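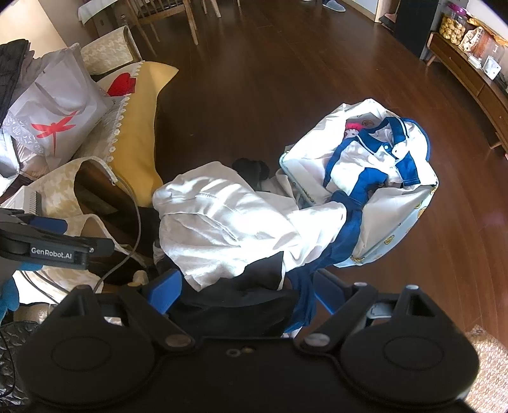
4. What Small Holders Do With Small Dividends

Theory is on firm ground when it comes to dividends. A shareholder receives cash, compares the stock with every other use of the money, and either reinvests or spends. The model takes up half a page and has no typing errors in it. The account records we obtained from Govwood, a discount broker with a mostly retail clientele, take up a good deal more space and are less tidy.

The sample consists of 1,588 taxable accounts that held at least one dividend-paying stock or fund throughout the observation period. We excluded accounts run by an adviser, accounts in the process of being transferred, and a small group whose owners had died, although trading activity in that last group was hard to tell apart from the rest. Each account carries a setting that tells the broker what to do with dividends. The choices are to reinvest in the paying security, to sweep the cash into a linked savings account, or to leave the cash where it lands. The third is the default, and it won.

4.1 The default and its friends

Most owners in the sample never changed the setting. This is the usual result in the literature on defaults and we claim no credit for finding it again. Our interest is in the money that piled up afterward. Cash left in a Govwood account during the period earned next to nothing, a fact disclosed in the customer agreement in a paragraph we located on the second attempt. An owner who wanted income could have swept it. An owner who wanted growth could have reinvested it. The typical owner appears to have wanted to be asked again later.

We call the resulting balance "parked cash" and measure it at the end of each quarter. Parked cash rose steadily in most accounts until it reached a level at which the owner seemed to notice it. That level was not a share of the portfolio, as a model of careful households would suggest. It was a round number. Purchases out of parked cash cluster just above $200, and they do so in accounts of very different sizes. An owner with a large portfolio and an owner with a modest one were both stirred to action by the same sum, which suggests that what they were weighing was the number on the screen.

The purchase that followed was rarely the security that had paid the dividend. Holders of the Vemen Income Fund, the most common fund in the sample, collected from it with great loyalty and then spent the proceeds on something more exciting. In a short survey attached to the account records, several of them described Vemen as "safe" and the new purchase as "fun." Neither word appears in the prospectus of either.

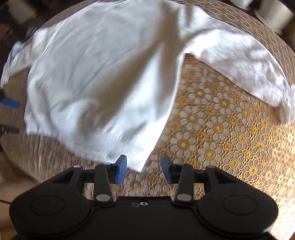
4 min read

Figure 3. White garment spread over a round tabletop.

4.2 Does size matter?

One objection, raised by Atieno Kashindye in comments on an earlier draft, is that small dividends may simply be too small to bother with. If it takes an evening to read up on a purchase and the payment would buy a sandwich, ignoring it is perfectly sensible. We agree, and would add that the sandwich has often been the better investment. But the argument explains only why people do not study each payment. It has trouble with the setting itself, which takes less than a minute to change, covers every payment from then on, and can be undone by clicking the same box.

To look at this more closely we used a change in the broker's own pages. In November Govwood moved the dividend setting from a submenu called "Preferences" to the main account page and placed the current choice next to the cash balance. Fees, rates and the list of choices stayed the same. If owners had been leaving cash alone on purpose, the move should have had little effect.

It had an effect, though perhaps not one to frame. The share of accounts switching to automatic reinvestment rose in the first weeks after the change and then fell back. A number of owners switched on reinvestment, watched a fraction of a share turn up, and switched it off again. Fractions seem to trouble people. In the survey comments one owner wrote that he had "nothing against the fund but did not want crumbs of it," and another asked which part of the share she had bought.

The owners who did stay with reinvestment were older, held fewer securities, and logged in less. They also ended the period with the least parked cash, which is close to being true by definition and which we mention mainly to head off a letter.

4.3 Comparison with a forced sweep

A rival product offers a useful contrast. Rocha, a savings-linked brokerage account marketed to first-time investors, sweeps all dividends to savings and offers no other choice. We had access only to grouped totals for Rocha, so what follows should be read with some care and a little salt.

Rocha owners held almost no idle cash in the brokerage account, because they were not allowed to. They did, however, move money back from savings to buy stocks, and they did this in round amounts that look a lot like the ones at Govwood. Taking away the parking lot did not take away the parking. It moved it across the street, where it earned slightly more interest. For the owners this was a gain. For a theory of attention it is awkward, and we return to it in Section 5.

We also tried the Gurketti measure of investor attention, which counts logins within a few days of a payment. Its great strength is that it is easy to compute. In our data it predicts purchases fairly well in rising markets and poorly in falling ones, when owners log in often, look at the balance, and leave. Weighting logins by time spent on the page improved the fit by a small amount. It also turned up an owner who stayed logged in for the whole of a holiday weekend without placing an order, and we have left that account in.

4.4 Limits

Our records cover one broker in detail and another in outline. We do not see bank accounts, credit card debt or accounts held by a spouse, and some of what looks like neglect may be a plan kept elsewhere. The survey was voluntary, and people who answer surveys about dividend settings may differ from the public in other ways. Tax records would settle several of these points. We asked for them on 4 September 2020 and have since received a form on which to ask again.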